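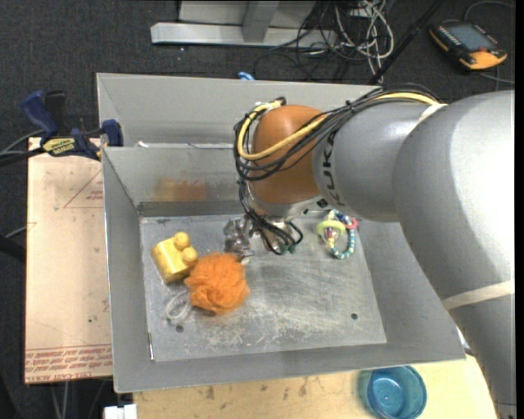 Section 2: Setting up your sorting bin

Okay, before you fill the Treris bin with anything, let's talk about the bottom of it, the part I get the most mail about. Metal scuffs. Mine has been in use since February and you wouldn't believe how fast a shiny bottom turns cloudy. The whitish wear in the one up top is mostly in the center and down the lower half, and a bottom like that is perfectly fine to keep using (please don't sand it!). I like to try a new bin with two very different things, something hard like that yellow toy block and something squashy like the orange bath pouf, and see how easily I can get each one back out. If you can do both without scraping your knuckles, your height is right and you can go on.

What you need: the bin, the Vanon stand, the bag of 2 spare feet, a soft cloth, dish soap and a tape measure.

1. Put the stand where you want it and leave yourself elbow room on the side you reach from. I allow 30 inches. Carpet is okay, but push down on each corner to let the feet settle in first.

2. Wash the inside of the bin with warm soapy water and dry it all the way into the corners. New ones come with a thin film of oil on them, and it gets on everything, especially anything mesh or fluffy.

3. Lower the bin into the stand by its rim, flat bottom down. Keep your fingers on top of the rim and out from under it.

CAUTION: The rim is heavier than it looks and it will pinch. Ask me how I know.

4. Check that it doesn't rock. If it does, swap in a spare foot at the low corner and try again.

5. Drop in your test items, one hard and one soft, and take them out again. Toys with knobs like to slide down the sloped sides and end up on the flat part, so try reaching all the way down.

NOTE: Tuck in or tie up any cord loops on bath poufs before you load a full batch. They catch on everything around them and you'll pull up half the bin with one sponge (fun once).

6. Fill to two thirds at most. I've had around 200 small toys in mine and it was way too many to dig through.

If the bin still wobbles after all that, order the wide foot set, part 311, from the Matlala parts page. The old Plimeo feet fit too, but you have to take off the rubber caps first.

Cleaning is covered in Section 3.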